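Eigentlich wollten wir nur einen Kaffee trinken. Dann saß ich aber doch zwei Stunden in der Teeküche von Clulska und ließ mir erklären, wie man einen verteilten Dateispeicher baut, der auch dann noch schreibt, wenn die Hälfte der Leitung weg ist. Mein Gegenüber leitet dort das Speicherteam, möchte aber lieber ohne Namen bleiben – »sonst rufen mich wieder alle wegen ihrer Backups an«.

Das System heißt Munro und läuft auf 42 Knoten, die meisten davon im Rechenzentrum Stekthorpe. Ich wollte natürlich sofort wissen, warum man sich so was selbst antut! »Weil uns die Sperren umgebracht haben«, kam zurück. »Beim alten System hat jeder Client für jede Datei einen Lock geholt, und wenn einer abgestürzt ist, haben die anderen 300 Sekunden gewartet. Dreihundert! Da geht man halt Mittag essen.«

Munro vergibt stattdessen Leases, die nach 15 Sekunden verfallen. Wer weiterschreiben will, muss rechtzeitig verlängern. Und wenn die Uhren auseinanderlaufen? Da wurde kurz gelacht (ich glaube, die Frage kommt öfter). »Wir vertrauen keiner Uhr. Jeder Lease hat eine laufende Nummer, und der Speicherknoten lehnt alles ab, was eine ältere mitbringt.« 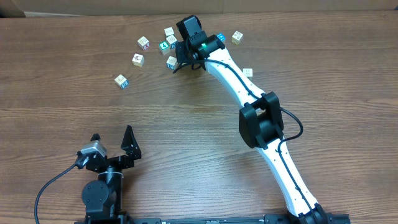 Am längsten haben wir dann über die Tests geredet, und da wurde es richtig lebhaft. Mit Sudodska, dem hauseigenen Testwerkzeug, trennen sie nachts absichtlich Verbindungen, inzwischen in 234 verschiedenen Szenarien. »Drei davon sind immer noch rot«, gab mein Gegenüber zu. »Bei zweien wissen wir, warum.« Und beim dritten? »Frag mich im August noch mal.«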